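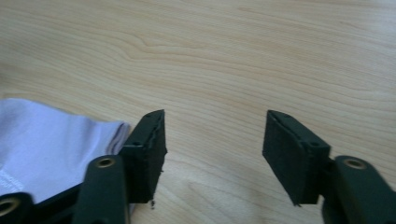
Tabletop Finishes, Room 5: Surface Gallery

Reference gallery for the tabletops at the Sultham workroom. Entries cover surface, grain and sheen. Tops are listed by room position, starting at the window wall. Finish codes follow the Brenent sheet, and maintenance notes are kept separately under Tables, General.

Top 422, grain
Pale honey-beige wood. Fine, wavy lines, mostly running one way, with a cathedral figure of nested, rounded arcs in slightly darker tan. Away from the arcs the grain opens into long, gently curving bands.

Top 422, finish
Soft sheen, smooth, no blemishes visible in the area shown. Reflected light washes out the grain toward the upper right. Judge color from the unlit part of the surface only.

Care data for this finish
Wipe along the grain with a damp cloth, then a dry one. No abrasive pads. Allow 45 minutes after wiping before placing paper or fabric on the surface. Felt goes under anything with metal feet.

Refinishing
Tops are rotated through the Pusholm shop every March, 9 at a time. Light sanding by hand, two thin coats, overnight cure between coats. Tanner supplies the clear coat in satin only. Do not mix with leftover gloss, even for the underside.

Matching
For replacement boards, match the figure first and the color second. Color shifts after the first coat; the arcs stay where they are. Bring an offcut to the shop on a Tuesday and leave it on the rack by the door with the top number penciled on the back.

Next: Edges and Corners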